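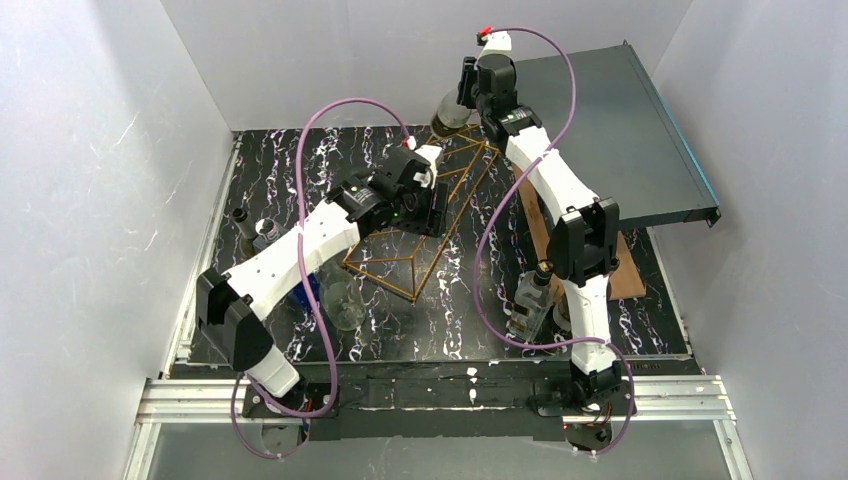
Peel-and-Stick Wallpaper: The Questions You Keep Sending Me

347 shares | 40 comments

I put Gistby peel-and-stick paper on one dining room wall in September, wrote a fairly grumpy post about it, and have been getting email ever since. A lot of you want me to say it's wonderful. Some of you want me to say it's garbage. These are my answers as of Thursday, February 20, 2020, and I may change my mind on a few of them.

Is it really removable?

From a smooth wall with good paint that has had time to cure, mostly. The word "removable" is doing a lot of work on those packages. I pulled a test strip off the dining room wall and it came away clean. I pulled one off the hallway, which was painted by whoever owned the house before us, and a patch of paint the size of my hand came with it. Same roll. So when a company tells you it's removable, ask them what it's removable from.

Can I use it in a rental?

You can. Whether you get your deposit back is between you and your landlord, and I'd want something in writing before I opened a roll. Cheap flat paint is the worst thing to stick it to, and guess what most rentals are painted with. Put a test piece behind a door and leave it for a few weeks. Overnight tells you nothing.

My walls are textured. The store says that's fine.

The store would like to sell you wallpaper. Over light orange peel it might hold, but you'll see every bump when the lamp is on. Over anything heavier, I wouldn't.

How long did one wall take you?

A whole Saturday, with two people. The box had a cheerful line about an afternoon. Our wall has one window and two outlets, and the window alone ate up most of the morning. I don't believe anyone who says they did a room by themselves in an hour.

What did it cost?

I spent a little under $200 for the one wall, including a roll I had to buy late because I measured badly. The pattern repeat is where they get you. A big floral means you throw away a long piece from the top of almost every strip, and the calculator on the website didn't allow for enough of that. Order an extra roll from the same batch and keep the receipt. My late roll was a slightly warmer white than the rest and it's now behind the china cabinet.

Is the Dindwood paper better than the Gistby?

Thicker, yes. It hides more of the wall and it stretches less when you pull it, so the seams line up more easily. It also costs more and the patterns are dull, in my opinion. Halima Osagie did her powder room in the Dindwood stripe and hers has stayed put near the sink so far, but it's only been up since before the holidays. Ask me again in a year.

Do I need the primer?

I used Brovamwood's wallpaper primer on half the wall and nothing on the other half, and I can't tell you which half is which by looking. Maybe it will matter when I take it down. On bare drywall or patched spots I would prime with something. Otherwise I'm not convinced.

What about the smoothing tool kits?

A plastic scraper wrapped in an old T-shirt did the same job. The knife in the kit was dull by the third strip. Buy a good snap-off knife and use up the blades like they're free. Most of my ragged edges came from trying to get one more cut out of a tired blade.

The seams are opening up. What did I do wrong?

Possibly nothing. The paper can shrink a little, especially if you stretched it going on, and dry winter heat doesn't help. I have three seams that show a thin line of wall now. I've read that you should overlap each strip slightly, and I would do that next time, though then you get a ridge. Pick which one bothers you less.

Can I put it in the kitchen, or behind a stove?

Away from heat and splashes, if you want to. Behind a stove, no. Tianyou Qiu wrote in to say he used it as a backsplash with a clear coat over the top and loves it. I'm happy for him, and I'm still saying no.

Will it make a small room look bigger?

I've never seen wallpaper make a room look bigger. A small room with nice wallpaper looks like a small room with nice wallpaper, and that's fine by me.

Would you do it again?

One wall, yes. A full room, I doubt it. Corners are miserable, and old houses like mine don't have a straight one anywhere. For a whole room I'd get quotes on the pasted kind first and see how far apart the prices really are.

Were you paid for any of this?

No. I bought the paper, and the second batch of paper, myself.

40 comments | Share this post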